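Start Wohnen Umzug Garten Über mich Archiv

22. Dezember 2020, von Lara

Wir haben ein Haus! Also, gemietet, kein gekauftes, aber ein richtiges Haus mit Tür nach draußen und einer Treppe, die mir ganz allein gehört (na gut, mir und dem Hund). Wer hier schon länger mitliest, weiß, wie lange ich gesucht habe. Im August habe ich angefangen, die Anzeigen für Ernel jeden Morgen vor dem ersten Kaffee durchzugehen, und irgendwann konnte ich die Texte mitsprechen. »Lichtdurchflutet«, »verkehrsgünstig«, »für Individualisten«. Letzteres heißt übrigens: Dusche in der Küche. Habe ich besichtigt, war wirklich so.
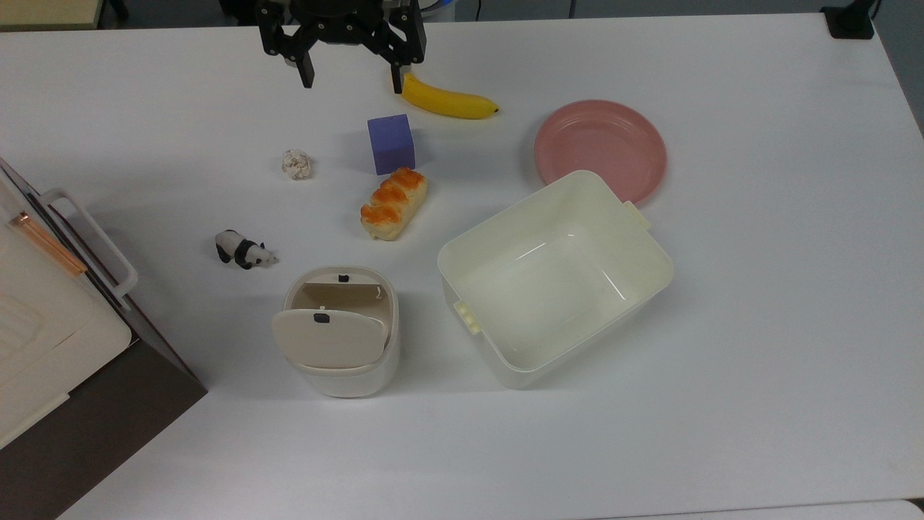

Lesezeit: 4 Minuten

Jetzt aber zum Haus. Es steht am unteren Ende der Siedlung Magesa, da, wo die Straße schmal wird und der Bus wendet. Baujahr irgendwann in den Sechzigern, heller Putz, Satteldach, und vor dem Küchenfenster ein Quittenbaum, der beim Einzug noch voller Früchte hing. 70 Quadratmeter auf zwei Etagen klingt erst mal nach wenig, aber der Grundriss ist so klug, dass ich jedem Architekten von damals die Hand schütteln möchte. Unten Küche und Wohnzimmer mit einem breiten Durchgang dazwischen, oben zwei Zimmer und das Bad, und unter der Treppe ein Einbauschrank, in den ich mich beim ersten Besichtigen sofort verliebt habe. Staubsauger, Leiter, Hundefutter, Winterstiefel, alles drin und Tür zu!

Die Küche hat noch die alten Fliesen, senfgelb mit kleinem braunem Muster, und die Vermieterin hat sich am Telefon fast dafür entschuldigt. Ich könne sie überstreichen, wenn ich wolle. Niemals! Genau so eine Küche hatte meine Oma, und wenn nachmittags die Sonne draufscheint, ist der ganze Raum warm, auch wenn die Heizung aus ist (gefühlt jedenfalls). Gekocht wird mit Gas, was ich vorher nie hatte und inzwischen liebe. Die ersten drei Pfannkuchen waren schwarz, danach ging es.

Was mir vorher Sorgen gemacht hat, war der Boden im Wohnzimmer. Bei der Besichtigung lag da ein grauer Teppich, ziemlich müde, an der Balkontür schon wellig. Ich habe gefragt, ob ich mal eine Ecke anheben darf, und darunter lagen Dielen. Dielen! Die Vermieterin wusste es selbst nicht mehr. Wir haben uns darauf geeinigt, dass ich den Teppich rausnehme und sie das Schleifen bezahlt. Zwei Tage Lärm, Staub bis in die Zuckerdose, und jetzt laufe ich auf Socken über Kiefer und freue mich jedes Mal. An einer Stelle sieht man noch, wo früher ein Ofen gestanden haben muss, da ist das Holz dunkler. Da steht jetzt der Sessel.

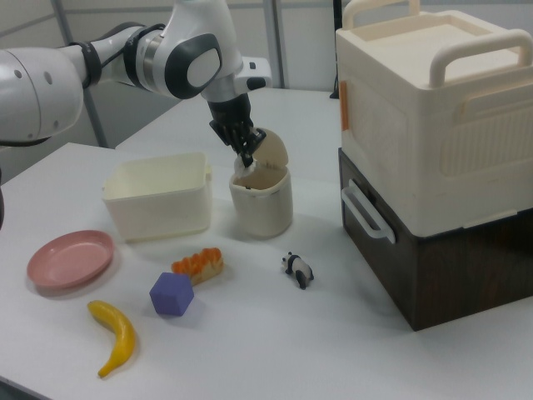
Ernel, im Dezember

Der Umzug selbst war ein einziges Durcheinander, aber ein schönes. 12 Kilometer liegen zwischen der alten Wohnung und dem Haus, und ich hätte schwören können, dass wir sie hundertmal gefahren sind. Das Sofa ging nicht durch die Haustür. Es ging auch nicht durch die Terrassentür. Am Ende haben wir die Füße abgeschraubt, es hochkant gestellt und leicht gedreht, und dann rutschte es rein, als wäre nie etwas gewesen. Falls ihr auch vor so einer Tür steht: erst die Füße ab, dann fluchen.

Zum Geld, weil ihr in den Kommentaren immer danach fragt: Die Miete behalte ich für mich, aber den Abschlag für Gas und Strom kann ich verraten, der liegt bei 277 Euro für beide Monate bis zur ersten Ablesung. Ich habe mir gleich am Einzugstag alle Zählerstände aufgeschrieben und ins Übergabeprotokoll eintragen lassen, dazu die Kratzer an der Badtür und das Fenster oben, das klemmt. Das kann ich euch nur ans Herz legen, auch wenn die Vermieterin noch so nett ist. Meine fand es völlig in Ordnung und hat gleich noch den fehlenden Kellerschlüssel nachgetragen.

Und dann der Garten! Er ist schmal und lang und hört hinten an einem Graben auf, dahinter kommen nur noch Wiesen Richtung Grurcombe. Im Moment ist alles braun und matschig, und der Hund sieht nach fünf Minuten aus wie ein Ferkel. Aber ich habe schon Stachelbeeren entdeckt, einen uralten Flieder und etwas Stacheliges am Zaun, das eine Rose sein könnte oder eben Brombeere. Ich schneide erst mal gar nichts, sondern warte ab, was im Frühling herauskommt. Der Schuppen braucht ein neues Dach, die Regentonne hat einen Riss, und trotzdem stehe ich jeden Morgen mit dem Kaffee da draußen und plane Beete.

Was noch fehlt: Lampen. In zwei Zimmern hängt die nackte Birne, und im Flur gibt es gar kein Licht, da taste ich mich abends an der Wand entlang. Wenn jemand von euch einen guten Tipp für niedrige Decken hat, bitte her damit, ich bin für alles offen außer Strahlerleisten. Die Quitten sind inzwischen übrigens Gelee, viel zu süß, aber die Farbe ist ein Traum. Beim nächsten Mal zeige ich euch dann, was aus dem kleinen Zimmer oben geworden ist, da streiche ich zwischen den Jahren.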